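Flutine Simulationsumgebung - Einrichtungs- und Betriebshandbuch
Abschnitt 4: Regeln für simulierte Greif- und Ablageversuche
Stand: 8. Dezember 2021

4.1 Geltungsbereich

Dieser Abschnitt regelt Einrichtung, Durchführung und Protokollierung von Greif- und Ablageversuchen am virtuellen Tischarbeitsplatz. Er gilt für alle Standorte, die Versuchsdaten an das gemeinsame Archiv Mandagi übergeben. Abweichungen sind vor Beginn einer Versuchsreihe schriftlich zu beantragen und im Reihenprotokoll zu vermerken.

Die Regeln dieses Abschnitts ersetzen keine Risikobeurteilung für den Betrieb an realer Hardware. Für die Übertragung eines Versuchs auf einen realen Arm ist zusätzlich Abschnitt 12 anzuwenden.

4.2 Einrichtung der Szene

1. Laden Sie die freigegebene Szenendatei aus dem Verzeichnis Prurka. Lokale Kopien sind nur zulässig, wenn die Prüfsumme mit der des Archivs übereinstimmt.

2. Prüfen Sie die Lage des Roboterfußes auf dem Sockel. Der Bezugspunkt des Arms darf nach der Freigabe der Szene nicht mehr verschoben werden.

3. Platzieren Sie Zielobjekt und Ablagebehälter. Die Positionen sind der Startliste zu entnehmen und dürfen nicht von Hand nachgestellt werden.

4. Fügen Sie die Störobjekte hinzu. Zulässig sind Gegenstände des täglichen Gebrauchs, auch solche, die in den Arbeitsraum des Arms hineinragen, beispielsweise Pflanzen mit ausladenden Blättern.

5. Starten Sie die Kollisionsprüfung und warten Sie die Bestätigung ab. Eine Szene mit offener Kollisionsmeldung ist zu verwerfen.

Hinweis: Sämtliche Störobjekte sind mit eigener Kollisionsgeometrie zu versehen. Rein optische Objekte verfälschen die Bahnplanung, ohne dass eine Meldung ausgegeben wird.

4.3 Annäherung und Freigabe über dem Behälter

Vor der Freigabe eines Objekts ist der Greifer mit geschlossener Fingerstellung über den Ablagebereich zu führen. Das Öffnen der Finger während der Querbewegung ist unzulässig. Maßgeblich ist die Lage des Objekts, nicht die des Handgelenks - beide können bei gekipptem Griff deutlich voneinander abweichen.
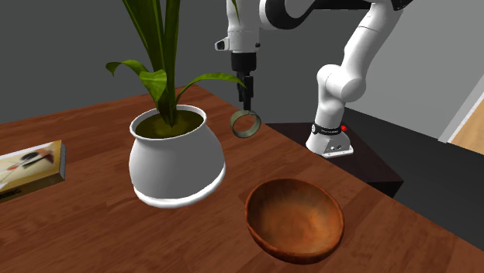 Heikki Kuusisto merkte zur Entwurfsfassung an, die Freigabehöhe müsse vom Behälterrand und nicht von der Tischfläche aus gemessen werden, andernfalls seien Versuche mit flachen und tiefen Schalen nicht vergleichbar. Der Einwand wurde übernommen. Es gilt daher:

1. Die Freigabehöhe wird als senkrechter Abstand zwischen Behälterrand und tiefstem Punkt des Objekts angegeben.

2. Der Höchstwert beträgt 12 Zentimeter. Bei zerbrechlich eingestuften Objekten beträgt er 4 Zentimeter.

3. Nach dem Öffnen der Finger verharrt der Arm, bis das Objekt in der Simulation zur Ruhe gekommen ist. Erst danach wird der Rückzug eingeleitet.

Achtung: Wird der Versuch vor dem Stillstand des Objekts beendet, ist er als ungültig zu kennzeichnen. Eine nachträgliche Wertung als Erfolg ist ausgeschlossen.

4.4 Ausrichtung der Finger am Objekt

Die Nahansicht dient der Beurteilung des Raums zwischen den Fingern. Sie ist während der gesamten Annäherung aufzuzeichnen. Beide Fingerspitzen müssen im Bild liegen, bevor der Schließbefehl erteilt wird.
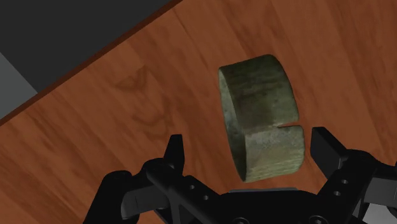 Am Standort Trodham wurde gefragt, ob eine Griffkorrektur nach dem ersten Fingerkontakt noch als derselbe Versuch zähle. Dies ist zu verneinen. Jede Öffnung der Finger nach einem Kontakt beginnt einen neuen Greifversuch und erhält eine eigene Nummer im Protokoll. Korrekturen vor dem Kontakt sind dagegen ohne Einschränkung erlaubt.

Bei Objekten mit Schlitzen, Öffnungen oder unregelmäßiger Oberfläche ist die vorgesehene Griffstelle in der Startliste anzugeben. Fehlt diese Angabe, darf die Reihe nicht begonnen werden.

4.5 Umfang und Protokollierung

Eine Versuchsreihe umfasst 20 Durchgänge mit unveränderten Parametern. Sind weniger als 16 Durchgänge gültig, ist die gesamte Reihe zu wiederholen. Einzelne Durchgänge dürfen nicht nachgeholt werden.

Zu jedem Durchgang sind abzulegen:
- Szenendatei mit Prüfsumme
- Startwert des Zufallsgenerators
- Aufzeichnung der Übersichts- und der Nahansicht
- Gelenkstellungen und Fingeröffnung über den gesamten Verlauf
- Wertung mit Kürzel der prüfenden Person

Fehlversuche sind in gleicher Vollständigkeit zu archivieren wie erfolgreiche Durchgänge. Das Löschen einzelner Aufzeichnungen ist auch bei offensichtlichen Bedienfehlern untersagt - der Fehler ist stattdessen im Bemerkungsfeld zu benennen.

Anträge auf Änderung dieses Abschnitts werden gesammelt und jeweils im Juli beraten. Bis zur Veröffentlichung einer neuen Fassung bleibt der vorliegende Stand verbindlich.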